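4. Setting up a player record before a transfer window

Read this section before you enter anything. The Gillar system accepts almost any rubbish you type into it, and it will not warn you when two entries contradict each other. The sales leaflet says it "checks every move for you". It checks that the boxes are filled in. Checking that they are filled in correctly is still your job.

You will need the player's registration number, the date his present contract ends and the name of the club holding his registration. A newspaper report is no use for any of these. Neither is a message from an agent.

4.1 Opening the record

1. Log in and choose Squad, then Players In.
2. Press New Record. Do not use Quick Add, which leaves out the contract page altogether.
3. Type the surname exactly as it stands on the registration form, accents included. Živko Popescu and Zivko Popescu are two different players as far as Gillar is concerned, and you can end up with both of them in your squad.
4. Enter the position. The list has no entry for a holding midfielder who also covers at centre back, so pick the one he plays most and put the other under Notes.
5. Set Status to Enquiry. Leave it there until you have something in writing.
6. Press Save and wait for the green bar. If it doesn't show within a minute, search for the record before you try again.

Caution: Status has a fourth setting called Agreed. Choosing it adds the player's wages to your budget page at once, and changing it back does not take them off. You have to clear them by hand under Budget, Corrections.

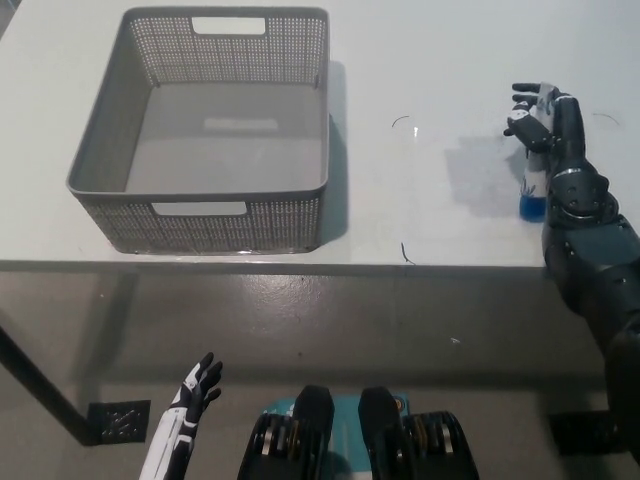
Words: Iwona Wysocka
Club Systems Handbook, section 4

4.2 Free agents

A player whose contract has run out is meant to be simpler to enter. I have my doubts. Gillar still wants a selling club, and the page won't save with the box blank.

1. Under Selling Club, enter code 678 (No Club).
2. Put his last club under History – this is where the training payment is worked out, if one is due.
3. Set Fee to 0. A blank is read as "not known" and holds up the whole record.
4. Tick Released only when you hold the release letter.

Note: the help page gives the code as 212. That was the old code. It now belongs to Userthorpe, and more than one club has managed to sign a free agent from them.

4.3 Players from abroad

1. Open the Clearance page and choose the country of the last club, which may differ from the player's own.
2. Enter any full caps and the matches they were won in. The system adds up points from these.
3. Compare the points total with your own sum on paper.

Treat the total as a guess. At Andenby we put the same winger in twice, with the same caps, and got 31 the first time and nothing at all the second. The supplier called this a display fault. It may be. We still do the sum by hand, and the league office has never asked to see Gillar's version.

Error 156 on this page means that the country and the last club do not match. Go back to step 1. Pressing Ignore will let you carry on, but the form it prints will be wrong.

4.4 Loans

Loans go under Players In as well, with Type set to Temporary. Always fill in the return date yourself. The suggested date is the last day of the season in whichever country the system was first set up for, so a loan meant to finish in December can run on to the summer.

If the player is coming from Gál, or any other club using the older version, ask for the record as a plain file and type it in again. The import button is there. Two of us have tried it, and neither got the middle names or the shirt number across.

For cancelling a record, see section 5.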